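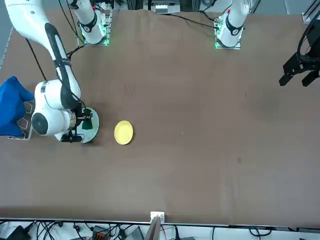
Gray-green plate and small yellow plate on a brown tabletop, with a blue cloth at the left.

Wiping and Stacking Everyday Plates

This procedure covers small plates with a raised rim, including the Grusta and Pleren sets. Dinner plates over 15 cm tall on edge need a wider rack.

Clear a working area 50 cm wide. Keep the cloth to one side – it should not share space with clean plates.

1. Hold the plate upright by its rim and let loose crumbs fall.
2. Wipe the face from the center outward, then run the cloth once along the inside of the rim.
3. Turn the plate over and wipe the foot. Grit left here scratches the plate below it in the stack.
4. Set the plate down flat, away from the cloth.

Sort by diameter before stacking. The largest plate goes at the bottom. Place each plate straight down; sliding it across the one beneath marks the glaze.

Limit mixed stacks to 4 plates. Plates of one size can go higher if the shelf allows, with 2 cm left clear above the top rim.

Stains in the center of a plate – soak in warm water for 15 minutes and repeat step 2. Do not use scouring powder on Gollden glazes.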